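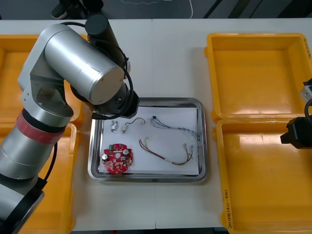

Section 4. Laying Out Parts Before Assembly
Grumero Ring Board Kit, Set-Up Guide
Written by Yasir Afridi, December

Lay out the parts before you start Section 5. You will need a tray with a raised rim, a sheet of plain white paper and good overhead light. Work on a clear, level part of the table.

4.1 Preparing the tray

1. Wipe the tray and dry it completely. Metal trays conduct electricity, so a board must never be powered while it is on one.
2. Lay one sheet of white paper flat in the tray. Do not use glossy paper. Small parts slide on it.
3. Touch a grounded metal surface, or put on your wrist strap, before you open the bags.

CAUTION: Keep drinks, glue and metal filings off the table until the board is in its housing.

4.2 Placing the board

1. Take the circular board out of its bag. Hold it by the outer edge or through the center hole.
2. Set it down in the lower left area of the paper with the component side up.
3. Check that the silver capacitors stand straight. Do not bend a leaning capacitor back by hand. See Section 9, Returns.
4. Check the small green connector block for cracks.

NOTE: The notches in the board's edge are uneven. They fit the housing in one position only. Do not file them.

4.3 Placing the loose parts

1. Open bag B over the tray. Put the small metal terminals together above the board.
2. Put any part with a wire lead to the right of the terminals. Let the wire rest in its natural curve. A straightened wire may break at the solder joint.
3. Leave the housing screws in bag C. They are M2 screws, 6 mm long, and are not needed until step 5.8.
4. Compare the parts in the tray with the list inside the box lid. If anything is missing, look in the folds of the bags first.

CAUTION: Bag B contains small parts. Keep it away from children and pets.

4.4 If you have to stop

Cover the tray with a second sheet of paper and place it on a shelf where it will not be bumped. Do not stack trays. Store parts between 18 and 25 degrees Celsius. If the tray has been in a cold room or a vehicle, leave it covered for an hour before handling the board.

When all parts are in place, go to Section 5, Fitting the Board to the Drundlow Housing.

Parts and returns: Grumero Customer Desk, 76 Rellby Road
Copyright Grumero. All rights reserved. | Contact | Back to top
This site uses cookies to remember your manual and language settings. Accept | Manage settings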